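Arker Dining and Work Tables
Section 2: Assembly, Levelling and First Oiling

This section applies to all fixed-top tables in the Arker range with bolt-on legs. Extension tables are covered in Section 5. For the Arker Low bench, follow the steps for leg fitting only.

Read the whole section before opening the hardware bag.

2.1 Before you start

Two adults are needed to turn and lift the table. Leg fitting can be done by one person.

Tools required (not supplied):
Phillips screwdriver, medium
Spirit level
Tape measure
Pencil
Soft blanket or the foam sheet from the carton

Supplied in the hardware bag:
Corner plates
Hanger bolts, already fitted to the legs
Flanged nuts and spring washers
Slotted top clips with screws
Screw-in levelling feet
Flat spanner
Sachet of Curnum finishing oil

Check the contents against the packing slip. If a part is missing or damaged, do not substitute hardware from another table. Quote the carton code and the part code when you contact the retailer. The corner plate is part 231 for every fixed-top size.

CAUTION: Do not use a power driver or impact driver on any fastener in this section. The threads in the legs will strip.

2.2 Choosing the position

1. Leave the top in its wrapping, flat on the floor, in the room where the table will be used. Keep it there overnight with the carton ends open.

2. Measure the space. Allow 900 mm from the table edge to any wall or cabinet where people will sit, and more where the space behind the chairs is also a walkway.

3. Keep the table clear of ducted heating outlets, wood heaters and the discharge side of a split-system air conditioner. If the table must stand near a floor outlet, fit a deflector to the outlet.

4. Check the direction of sunlight in the afternoon. Strong light through unshaded glass will change the colour of an oiled top in a single summer. Curtains or film reduce the rate of change but do not stop it.

NOTE: On a concrete slab less than a year old, or in a room that has just been plastered or painted, delay unwrapping until the room has dried out. Moisture taken up through the underside of the top can cause cupping.

2.3 Fitting the corner plates

1. Lay the blanket or foam sheet on the floor. Lower the top onto it, face down. Do not drag it into place.

2. Sit the rail frame on the underside of the top. The side of the frame with the stamped letter A goes to the end of the top with the matching pencil letter.

3. Measure the overhang on all sides. Opposite sides should match to within 2 mm. Adjust by tapping the frame with the heel of your hand.

4. Fit a corner plate into the saw slots at each corner, with the flange facing the floor. Push it fully home. A plate that sits proud at one end has been put in upside down.

5. Drive the screws through each plate into the rails, by hand, until the heads seat. Do not tighten past this point.

2.4 Fitting the legs

1. Stand a leg in its corner with the hanger bolt passing through the hole in the plate. The two inner faces of the leg must sit flat against the ends of the rails.

2. Place a spring washer and then a flanged nut on the bolt. Turn the nut with your fingers until it touches the plate.

3. Repeat for the remaining legs.

4. Using the flat spanner, tighten each nut half a turn at a time, working diagonally from corner to corner. Stop when the gap between leg and rail has closed.

5. Check each leg for movement. A leg that rocks with the nut fully tight usually has packing foam or a splinter caught behind it. Remove the leg, clean the faces and refit.

CAUTION: Do not glue the legs. Glued legs cannot be replaced separately and the frame warranty will not apply.

NOTE: Tapered legs are handed. The taper is on the two inner faces. If the outside of the leg appears to slope, the leg is in the wrong orientation.

2.5 Fitting the top clips

Timber moves across the grain with changes in humidity. The slotted clips hold the top down while letting it widen and shrink. They must be fitted as described or the top may split.

1. Locate the grooves on the inside of the rails. Clips are fitted at the pilot holes only.

2. On the long rails, insert the tongue of the clip in the groove and leave a small gap between the shoulder of the clip and the rail. A folded piece of the carton makes a suitable spacer. Remove the spacer after the screw is in.

3. On the short rails, centre the screw in the slot.

4. Tighten until the clip is held but can still be shifted with firm thumb pressure.

5. Do not drill extra holes. Do not run screws straight through the rail into the top.

2.6 Turning the table over

1. Fold the levelling feet in by screwing them fully up.

2. With one person at each end, lift the table by the rails and tilt it onto the blanket so that it rests along one long edge. Do not let any weight bear on two legs alone.

3. Change grip, lift clear of the floor and lower onto all four feet together.

WARNING: Larger tops are heavy. Wear closed shoes. Keep children and pets out of the room during this step.

2.7 Levelling

1. Place the spirit level across the middle of the table, then along it.

2. Press down on each corner. Where a corner drops, wind out the levelling foot at that corner until the movement stops.

3. Recheck the level in both directions and adjust in pairs if needed. At least half of each foot's thread must remain inside the leg.

4. On carpet, repeat this procedure after a fortnight. Carpet and underlay will compress unevenly.

5. On floating timber or vinyl floors, fit felt pads beneath the levelling feet. Replace the pads when they become thin or collect grit.

If the floor is out by more than the feet can take up, use a hard packer under the low foot. Folded card or paper will compress and is not suitable.

2.8 First oiling

Tables leave the factory with one coat of oil. A second coat is to be applied by the owner before use, within a week of unwrapping. Lacquered tables (carton code ending in L) do not require oil; go to 2.9.

1. Open windows. Room temperature should be comfortable. Do not oil on a humid day or with the heater running.

2. Wipe the top with a barely damp cotton cloth and leave it until fully dry.

3. Rub lightly along the grain with a fine non-woven pad (Melnychuk 623 or equivalent). Do not use steel wool. Vacuum the dust away.

4. Pour a small quantity of oil onto a lint-free cloth. Spread it thinly along the full length of the grain, including the edges and end grain.

5. Wait fifteen minutes. End grain may look dull by this time; apply a little more there.

6. Wipe off all oil remaining on the surface with a clean dry cloth. Oil left standing will turn tacky and must then be removed with the pad and fresh oil.

7. Leave overnight before light use. Keep water and hot dishes off the top for a week.

WARNING: Oily rags can catch fire without any flame or spark. Soak used rags in water, lay them flat outdoors to dry and then put them in the rubbish. Do not leave them bunched up in a bin, bucket or pocket.

2.9 Items kept on the table

1. Put a saucer or tray under any plant pot. Unglazed pots pass moisture through the base, and an unglazed saucer will do the same. Place a cork mat or a glazed plate beneath it.

2. Move ornaments, lamps and pots from time to time during the first year. The timber beneath them will remain paler or darker than the surrounding area, depending on species.

3. Fit felt to the base of anything stone, metal or ceramic. Stick-on rubber feet are not recommended. Some rubbers react with oil finishes and leave marks that need sanding.

4. Use insulated mats beneath cookware. Cloth placemats are not enough for a dish straight out of the oven.

5. Wipe up spills of wine, vinegar, citrus and cleaning products straight away.

2.10 Checks after assembly

After one month: tighten leg nuts by hand spanner, a quarter turn at most. Check level.

At the first change of season: look along the underside and confirm that the top clips remain engaged in the rail grooves. If a clip has pulled up tight against the rail, loosen the screw, reset the gap and retighten.

Yearly: re-oil the top, following 2.8. Tables near the coast or in evaporatively cooled rooms may need oil each June as well as at the end of summer.

2.11 Troubleshooting

Table rocks on a level floor.
Leg nuts tightened unevenly. Loosen all nuts, then repeat 2.4 from step 4.

Creaking when leaned on.
Top clip rubbing in the groove. Rub candle wax on the tongue of the clip and refit.

Top slightly cupped after delivery.
Usually settles within several weeks once both faces have air around them. Do not weigh it down. If there is no improvement, contact the retailer.

Fine lines at the end grain.
Surface checks caused by dry air. Oil the ends. A crack that passes right through the top should be reported.

Sticky surface.
Excess oil. See 2.8, step 6.

Service enquiries for tables sold through Zamthorpe stores go to Hema Kurian, Parts and Warranty. The desk is closed on Wednesday. Have the carton code ready, and include a photo of the underside with any enquiry on legs or clips.
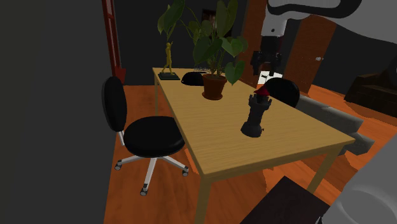 Can the legs be taken off again to move the table through a narrow doorway?

The legs can be removed as often as needed, provided the nuts are loosened with the flat spanner and the table is face down on a blanket. Leave the corner plates and top clips in place, mark each leg with its corner in pencil, and refit following 2.4. Check the level again in the new room.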